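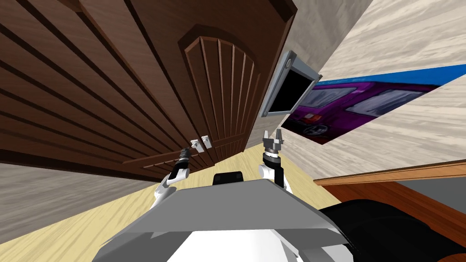 Internal door sticks every summer, do I plane it or leave it alone?

Posted by Mali Probert in Doors, Windows and Floors

Hi all, first time posting, long time lurker. We bought an old place in Gurkthorpe last winter and everything was lovely until December, when the door between the hall and the back room started grabbing at the top corner on the handle side. By the end of January I had to put my shoulder into it! My partner wants to take a plane to it this weekend and be done with it. My dad reckons if we do that we'll have a whistling great gap by July.

It's a solid timber door, heavy, painted on both faces by whoever had the house before us. I've had a look at the hinges and there are three of them, the top one has a screw that just spins when I try to tighten it. The floor looks level but I haven't put anything on it to check. House is on stumps, if that matters.

So do we plane it, sand it, or wait for the cooler weather and forget about it until next year? I'd rather not pull the whole thing off if I can avoid it, it took two of us just to shift the fridge and neither of us has recovered.

Rekha Gowda

Put the plane down! Your spinning screw is where I'd start. If the top hinge has let go even a little bit, the whole door leans out and the top corner on the handle side is exactly where it'll grab. I had the same thing in our last house and lived with it for two summers before a neighbour pointed it out, which was a bit embarrassing given I'd already sanded the paint off that corner twice.

What I did (you don't have to take the door off, just wedge it underneath so the weight's not hanging on the hinge):

Take the loose screw right out. Pack the hole with matchsticks or bamboo skewers dipped in PVA, as many as you can squeeze in. Snap them off flush and leave it overnight. Next morning, drill a little pilot hole and put the screw back. If the other screws in that hinge feel soft, do them the same way, one at a time.

If that's not enough, swap one of the screws for a longer one that goes through the jamb and bites into the stud behind. Don't go mad tightening it or you'll pull the jamb across and end up with a different problem – ask me how I know.

Then close the door slowly and look at the gap along the top. You want it even from one side to the other. If it's even and still sticks, then it's swelling, and you can think about taking some off.

Venkatesh Chacko

just plane it mate. 10 min job. mine's been fine

Sigrún Dalsgaard

I'd go along with Rekha on the hinge, but I want to add something about the swelling because I think you've probably got a bit of both.

Solid doors take up moisture through the edges, and the top and bottom edges are the worst for it. Painters nearly always skip them. Stand on a chair and run your finger along the top of yours. If it's rough and furry up there it's bare timber, and it'll keep moving with the seasons whatever you do to the side. You can seal the top edge with the door still hanging. The bottom is a pain and you really do need to lift it off, so save that for when you've got a helper.

Do the sealing in the dry part of the year. If you seal it now, in the muggy weather, you're locking it in at its fattest. I did mine in autumn, two coats of an oil-based primer and then whatever colour was left in the tin, and it hasn't stuck since.

If you do end up needing to take some off, go lightly. Slide a sheet of paper between door and frame to find where it's touching, mark that with pencil, and only work there. 2 mm clearance is plenty on an inside door. Also, old place plus old paint – test it for lead before anyone starts sanding. The kits are cheap and most hardware shops have them.

Being on stumps does matter a bit. Ours moves after a long dry spell and one doorway goes out of square, then it comes good again after rain. If you've got other doors playing up along the same wall, get someone to look underneath before you touch any of them.

Mali Probert

Thank you!! Did the matchstick thing last night around 7 and put the screw back in this morning. It's a lot better, still rubs a bit but no shoulder required. Top edge is completely bare, you could grate cheese on it. Will seal it in autumn and pick up a lead kit in the meantime. Partner has been told the plane is staying in the shed.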